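Open day at Pelik, the caravan and motorhome people in Bultdale
27/04/2022

We had been promising ourselves this trip since the winter before last, and when the invitation to the Pelik open day came through the club newsletter we booked the same evening, before either of us could think of a reason to stay home. Bultdale is 73 miles from our door, mostly on easy two-lane road, and we took our own trailer along so we could stay a couple of nights and make a proper outing of it.

The grounds are bigger than I had pictured! There are 204 pitches in the field behind the works, grass with a gravel strip for the wheels, and a young man in a green vest walked ahead of us to ours and waited while I made a mess of backing in. Water was close by, the electric hookup was good, and the shower block was clean each time I went, even after supper when everyone has the same idea.

The factory walk started at ten. They take you in by the chassis bay, then along past the wall panels and the place where the windows go in, and you finish up among the furniture, which was my favorite part (my husband would tell you it was the axles). We were allowed to stop and ask whatever we liked. I asked about damp around the roof vents, as I always do, and got a long and patient answer with a drawing on the back of a parts sheet, which I have kept.

After lunch we had the run of the show models. The smallest one, the Donderum, weighs 1,197 pounds empty, and I could have towed it home that afternoon. It sleeps two if you are fond of each other. The bigger Toledo has a fixed bed and a real oven, and there was a line to get inside it most of the day, so we went back at closing time and had it to ourselves for a good long sit.
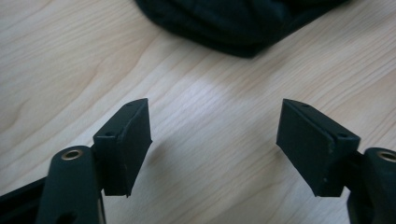
A remark from Maplewood84, under last year's report, had warned us that the Toledo's bed was short for anyone over six feet, and that the dealer would only lengthen it if you asked before ordering. We did ask, and the answer was still yes, for an extra $328.

There is another open weekend in August, with evening music and a swap table for awnings and spare parts. Bring cash for the pie stand, and get there before eleven if you want the cherry.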